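Data notes from the Lirkow set, July. We're at 1,377 accepted episodes for the bimanual policy. Target for this task family is 200 per object, and the tripod is the one holding us up.

Folded legs are easy to grasp and hard to grasp consistently. Operators close the right hand over all the legs at once, but the yaw at contact varies up to 26 degrees between people. The policy averages that into a grasp no one demonstrated.

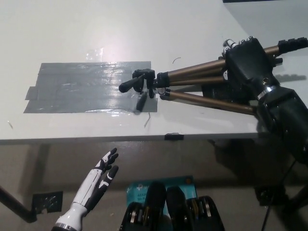

We now split each episode at first contact and label approach and lift separately. Left hand stays open and idle until the lift label starts. Episodes where it drifts early get tagged, not deleted.

Glare is the other problem. White tabletop plus shiny duct tape saturates part of the head view, and the depth estimate goes with it. Exposure is now locked per session. Auto exposure gave us 5 different tabletops.

Next: same object, handle pointing the other way, Söderlund loader for the resampling. If the yaw spread doesn't come down by Sunday I'll cluster the grasps and train on the largest mode.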